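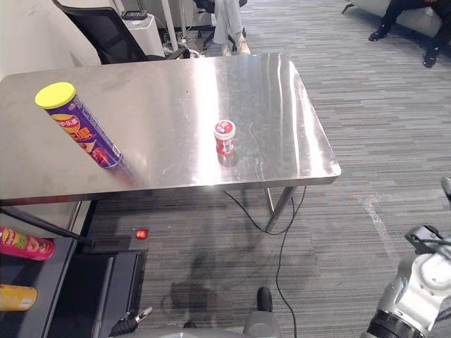
Does the Gramasitz pick up on the pull stroke as well as the push, a reader wanted to know after my grumble about the Ollen sweeper, or is that just what it says on the box?

It's what it says on the box. It also does it, a bit. I've had the Gramasitz manual carpet sweeper for long enough to be annoyed by it in detail, so consider this a longer reply.

For anyone who missed the earlier piece, I wanted a push sweeper with no motor and no battery to deal with crumbs on short-pile commercial carpet between proper vacuums. I paid $100 for the Gramasitz. You can buy a corded vacuum for that. It wouldn't be a good one, but it would have a motor in it, and I kept coming back to that thought every time I went over the same bit of floor again.

The head is metal on top and plastic everywhere else. The brush roller runs off the wheels, so it only spins as fast as you walk, and there are small corner brushes at the front which the leaflet calls "edge capture". Mine captured a fair amount of edge and then flung it under the skirting heater. The handle comes in sections that screw together. They work loose. I've put plumber's tape on the threads and the problem has gone away, but I don't think I should be buying plumber's tape for a sweeper at this price.

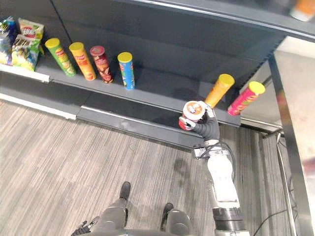

The bin is the other weak point. There are two trays under the head, and you press a lever to drop both open at once. On the Ollen you pull out a single drawer and tip it, and I never once got dust on my shoes. With this one you need to hold the whole sweeper down inside a rubbish bin before you touch the lever, and if your bin is narrow, bad luck. I ended up doing it over a sheet of newspaper on the back step.

Noise is where I can be nice about it. It's very quiet, more of a rattle than anything, and you can hold a phone call while using it. It's light enough to carry up stairs with one hand. It also stands up on its own, which the Ollen refuses to do.

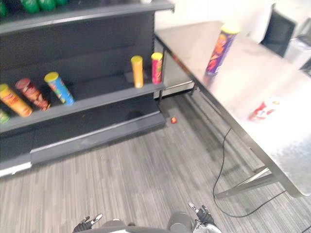
Pickup is what you're paying for, so I tried it on the stuff that really ends up on a floor. Rice was fine. Dry oats were fine. Potato chips were more interesting, because big pieces jam in front of the roller and get pushed along like snow before a plough until they break, and only then do they go in. I had plenty of chance to find this out. The tubes are the worst offenders in my experience, and when I see canisters tipped over on their sides, like the orange and yellow one on the grey ledge there, I start thinking about where the lid will end up. Give me broken chips over whole ones any day if I'm the one pushing the Gramasitz. Ten strokes cleared a patch that the Ollen did in fewer, and I'd hoped for the reverse given the gap in price.

Hair is a different story and a worse one. It winds on to the roller and stays there. The leaflet suggests the little comb that comes in the box, which lasted until the second tooth snapped. Nail scissors work. Allow 30 minutes the first time, because you need to pull both end caps and one of them goes back on in a way that looks right and isn't.

I wrote to the Kusthorpe shop where I bought it about a new comb. They can order one for November, with postage on top. The Krishnan replacement roller apparently fits this model and costs less than the original, but I haven't tried it and I'm wary of "apparently".
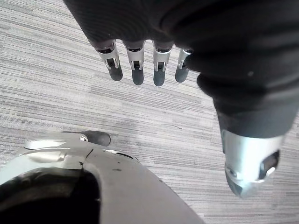
Fine dust is the part of the claim I believe least. The box talks about a "visible difference", and on a plain dark carpet I could see one, mostly in the form of lint left behind in neat lines where the wheels had been. Patterned floors are kinder to any sweeper. On a grey striped carpet like the one in these photos you'd have trouble saying what had been picked up and what was simply sitting along a stripe, so I'd be careful about anyone's before-and-after pictures on that kind of floor, mine included. Run a vacuum over it afterwards and look at what comes up. With the Gramasitz, quite a lot came up.

Would I buy it again? Not at full price. If it turned up at around $30 second-hand with the comb still whole, maybe. The Ollen falls over and has an ugly handle, and it's the one I've left by the door.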